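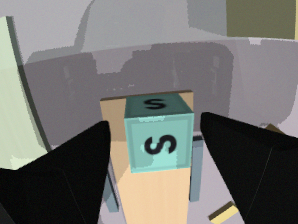 Flirnmont Rugby — Performance Analysis and Equipment Workshop
Notebook, Sep 18, 2019

Scrum sled load cells, second calibration

Continued from the previous entry. The left-hand pad on the Sotelo sled is still reading low against the right. Swapped the two amplifier channels first, and the low reading stayed with the pad, so the amplifier and the logger inputs are cleared. Swapped the cables next with the same result. The fault is in the cell or in how the cell is mounted.

Took the pad off. The mounting plate has a visible bow and the rear bolt was bearing on the edge of its slot instead of seating flat. Ryan flattened the plate in the press and filed the slot. Refitted with new washers. Torque order is now inner pair, outer pair, then inner pair again. Please keep to that order, as doing the outer pair first puts a preload on the cell that shows up as an offset and then drifts through the session.

After refitting, left and right agree to within what I can separate from noise in a static push against the wall frame. I have not tested it with a live front row. Static agreement was also fine in March and it went off as soon as eight people hit it, so I am not calling this closed.

Zero procedure, rewritten:
Power the logger and leave it alone until the temperature channel is flat.
Sled on level ground, nothing touching the pads, tackle bags off the deck.
Take the zero, push each pad by hand, release, take the zero again.
If the two zeros differ, reseat the pad. Do not average them.

The last line is there on account of what I found in the older files. Someone had been averaging, and it hides a sticking pad completely. I have marked the affected sessions in the log as relative only. They can still be compared within a session but not with each other.

Peak force and what the coaches want from it

Beverley asked for a single number per scrum for the forwards' review. I have been giving her peak total force. I would like to stop. Peak lands on the engagement and mostly measures closing speed and body mass. The sustained portion, from the settle to the feed and then through the second shove, is the part the forwards can train.

Went back over one session from the senior squad, 12 scrums, and pulled both measures by hand. Ranking by peak and ranking by sustained mean give different orders. The scrum with the highest peak, 1,970 on the logger's raw scale, sits in the bottom half on sustained. Looking at the side video for that one, the hit is square and then the tighthead's feet go back and he spends the rest of it trying to recover his hips. The trace has the same shape, with a tall spike, a trough, then a slow climb that never gets back to level.

Raw scale is raw scale. It should not be quoted as newtons or kilos until the cells have been checked against a proper reference. Declan has already put one of these figures on a slide with a unit after it and I have asked him to take it off.

Proposed replacement for the review sheet: sustained mean, left-right difference over the same window, and time from engagement to settle. Peak can stay on the second page for anyone who wants it. Beverley is all right with this so long as the sheet still fits on one side of paper.

The window itself needs defining. I used the first point after the peak where the total stays inside a band for half a second. It works on clean scrums and fails on any scrum that wheels, where the total never settles and the script either returns nothing or picks up the collapse. Freya suggests marking the settle from video for those and letting the script handle the rest. Agreed for now. It means two methods in one table, so there is a column saying which was used.

Video sync

The logger clock and the camera clock still drift apart over a session. The current fix is a hand clap on the left pad in view of the side camera at the start. Added a second clap at the end today and interpolated between the two. The residual in the middle of the session, checked on a dropped ball that hit the deck, came out at 2 video fields. Good enough for settle times. It is not good enough for saying which side of the front row moved first, which Declan would like to have. I have told him the side camera cannot do that whatever we do with the clocks, as the near prop hides the far one.

Kelly has an old trigger box marked Wotska that puts out a pulse and flashes a lamp. If the lamp can be mounted on the sled where both cameras see it, that replaces the claps. She will look at the connector. It wants 12 volts and the sled supply is regulated lower, so it will need its own battery.

Lineout throwing rig

Moved the target ring to the new height and re-marked the floor at the five-meter line and the fifteen. The old tape marks were short at the far end. The tape had been laid from the inside edge of the touchline at one end and the outside edge at the other. Now both from the inside edge. Throwing data collected on the old marks should be treated as a slightly shorter throw. I do not think it changes any of the comparisons between hookers, as they all threw from the same marks, but it does affect the comparison with match footage.

Ran 19 throws with the academy hooker as a check on the ring sensor. The sensor logged all of them. Ryan was calling hits and misses from the side and disagreed with the sensor on two, both grazing the ring on the way through. The sensor counts a graze as a hit. In a match a ball that far off would probably still be taken by a decent jumper, so I am leaving the threshold alone and adding a note to the sheet.

Release video is usable from the front camera only. The rear view has the lights behind it and the ball washes out at release. Options are to drop the exposure or move the camera along the wall. Try the exposure first.

One observation for the coaches, to be checked with more throws: the misses to the back of the line are long far more often than they are short. The miss pattern to the front is spread evenly. If that holds, it is a pace problem on the long throw and has little to do with line. Not writing it up on one player and one afternoon.

Parts and housekeeping

The pad brackets printed on the Voron are holding up on the lineout rig, where nothing hits them. The one on the sled cracked along a layer line at the first bolt hole. Printed brackets are not to go on the sled again, even as a temporary fix. Kelly is cutting an aluminum one from the offcut under the bench.

Cable ties on the sled loom have been replaced with hook-and-loop straps. The ties were being cut off and redone each time the sled was moved, and one of the cuts had gone into the jacket of the right-hand cable. Taped for the moment. Needs a proper replacement before the wet weather.

The logger battery was left in the charger with the charger switched off at the wall. Whoever puts it on, check for the light.

File naming: squad, session, run number, in that order, lower case, no spaces. Freya has renamed everything back to preseason and kept the old names in a lookup file in the same folder. The import script now refuses anything that does not match the pattern and prints the name it rejected. It rejected three of mine on the first run.

Backup drive is at Beverley's desk and not in the workshop cabinet. It should be in neither place, but at least they are now different rooms from the main copy.

Open items

Live front row on the sled, after the new bracket is fitted. Ask for the under-twenties first, they are in before the seniors and the pads will be freshly zeroed. (me)
Trigger box connector and battery. (Kelly)
Reference check on the cells, so that a real unit can be used. Need the loan of a calibrated press or a known mass large enough to matter. (me, Ryan)
Slide with the wrong unit. (Declan)
Settle marking from video for the wheeled scrums, then compare against a second person marking the same ones blind. If two people cannot agree on the settle, the measure goes. (Freya, me)
Rear camera exposure on the throwing rig. (Ryan)
Replacement right-hand cable, and order a spare left while at it.

Added later, same day: the left pad zero had moved slightly when I went back to lock up. The workshop door had been open and the temperature channel was down as well, so it may be only that. Logged it with the door shut and will read it again before anyone touches the sled.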